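Folding a long-sleeved top

Folding a long-sleeved top is a household task in which a garment with two arms and a body is turned into a rectangle. It is usually done on a bed, a table or an ironing board, and is generally held to be easy by people who have somebody else to do it. Compared with towels, pillowcases and handkerchiefs, which begin life as rectangles and need only be made smaller, the long-sleeved top starts out as a T and has to be persuaded.

The task falls between drying and putting away. In many homes it takes place some time after the first and well before the second, the folded pile often resting on a chair for several days. A pile on a chair is classed as "done" in most households, although the drawer would disagree.

Terminology

The part of the garment that covers the trunk is called the body. The sleeves are the arms of the garment, and the cuffs are the ends of the sleeves. The hem is the bottom edge. The shoulder line runs from one sleeve seam to the other by way of the neck. In the older laundry manuals the side with the label is called the back, a rule that has served well enough except with tops whose label has been cut out because it itched.

"Laying out" means spreading the garment before any fold is made. "Squaring" means bringing its edges straight. "Tucking" covers a wide range of things, including some that would be better described as hiding.

Surface

A firm, flat surface gives the neatest result. A kitchen table is good, provided it has been wiped, and provided that whoever wiped it has also dried it. The floor is good in principle and bad for the knees.

The bed remains the most popular choice. It is large, it is at a fair height for a standing adult of medium size, and it is already in the room where the drawers are. Against this, it is soft. A mattress gives under the hand, so that pressing down on one part of the garment tends to shift another, and a duvet is worse, having hills. Some people pull the cover tight before starting. Others fold on top of whatever is there and accept the consequences. A bed also has the drawback of being needed later, which turns an unhurried afternoon task into an urgent one at 11 at night.

Laying out

The top is held by the shoulders, given one good shake, and lowered with the front facing down. The body is smoothed from the neck towards the hem with the flat of the hand. Smoothing from the hem upwards also works but tends to ruck the fabric at the collar.

The sleeves are then drawn out sideways. This is the stage at which the garment is at its widest, and at which it becomes clear that sleeves are longer than anyone remembers. They seldom lie straight. A knitted sleeve likes to curve, and one will commonly head off across the bed while the other bends at the elbow as though thinking about something. It is worth correcting both before the first fold, as a crease put into a crooked sleeve will still be there when the top is next worn.

Any sleeve that has been left inside out by the wearer should be turned the right way at this point. Opinion is divided on whose job this is.

Common methods

The plain fold. Each side of the body is brought in towards the middle, with the sleeve doubled back so that it runs down the length of the garment. The whole is then folded from the hem to the neck, once for a deep drawer and twice for a shallow one. This is the method most people mean when they say they fold things "normally", and most of them do it slightly differently from one another.

The half fold. The garment is folded lengthways down the middle, so that one sleeve lies on top of the other. Both sleeves are then laid back across the body together, and the top is folded from the hem upwards. It is quick, and it leaves a crease straight down the front of the chest, which gives the wearer the look of something recently unpacked.

The cross fold. The sleeves are folded over the back first, one across the other, and the sides are brought in afterwards. The result is thick in the middle and thin at the ends. It suits heavy jumpers, which are thick everywhere and do not show it.

The roll. The sides are brought in as for the plain fold and the garment is rolled from the hem. Rolled tops are favoured for suitcases. They are also favoured by people who enjoy telling others about suitcases.

The drape. The top is folded in half over the forearm and placed on a shelf with the sleeves pushed underneath. Strict authorities do not count this as a method. It is probably the most widely practised of all.

The Grosenwood fold

A regional variant, the Grosenwood fold, is associated with the boarding houses of the town of that name, where linen and clothing were returned to lodgers in parcels of a fixed width. The sleeves are folded in 3, like a letter, and laid side by side down the back so that no part of either lies on top of the other. The body is closed over them and the parcel is turned face up.

It produces a very flat packet and takes far longer than it should. Former lodgers are said to be able to recognise one another by it, though since it is done in bedrooms the opportunity must be limited.

Folding boards and other aids

Various devices have been sold to make the work easier. The best known is the hinged folding board, a set of flat panels on which the garment is laid and which are flipped over in turn. The Jindden board, sold by post and later through hardware shops, was listed in the maker's catalogue as item 1424 and came with a printed sheet of instructions that was itself rather difficult to refold.

Boards of this sort give every garment the same width, which pleases owners of open shelving. They work best on short sleeves. With long sleeves the user must still deal with the arms by hand before the panels can do anything, and by then much of the job is over. Many boards spend their later years behind a wardrobe.

The Guvley clip, a weighted peg meant to hold the hem steady on soft bedding, had a shorter career. It held the hem steady. It also left a mark in the hem, and the makers advised ironing the mark out, thereby adding a task to the one it was supposed to shorten.

Fabrics

Woven cotton holds a fold and shows it. Knitted fabrics are more forgiving, since small creases drop out in wear, but they slide about during folding and will not keep a sharp edge however firmly they are spoken to. Soft, fine knits are the most likely to slump in a pile. Ribbed knits tend to draw in at the sides and should be spread to their proper width before starting.

Chunky wool is better folded once and laid flat than pressed into a tight parcel. Hanging it up is discouraged, as the weight of the sleeves pulls at the shoulders and in time produces small peaks there from the hanger.

Dark colours, among them navy, plum and the deeper reds, have no effect on the fold but a considerable effect on the folder, since they show every piece of fluff on the bedcover. Experienced hands turn such garments inwards, or buy a bedcover of the same colour.

Storage

Folded tops may be stacked flat or stood on edge in a row. Stacking takes no skill, but the top three garments will be worn in rotation until spring while the remainder are forgotten. Standing them on edge allows each to be seen and requires a drawer that is nearly full. When it is half full they fall over, and when it is quite full it does not shut.

The Mahuika household guide, a thick paperback long found in the kitchens of rented holiday houses, recommends no more than 20 garments to a drawer and suggests refolding the lot every April. No record has been found of a household doing so for two years running.

Speed and standards

A practised person can fold a long-sleeved top in a few seconds, and a beginner in a minute or so, including the part where it is shaken out and started again. The difference matters less than might be supposed, as the time saved is usually spent looking for the other sock.

Standards vary within a single home. It is common for one member to refold what another has folded, either openly or after the other has left the room. The practice is thought to be old. Those whose work is refolded tend to fold less as time goes on, which some observers take as a sign of hurt feelings and others as the plan all along.

Children can usually manage the plain fold once their arms are long enough to reach both cuffs. Before that they do well with flannels.

See also

Airing cupboard
Fitted sheet, folding of (disputed)
Ironing
Odd socks
The chair

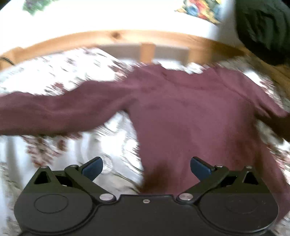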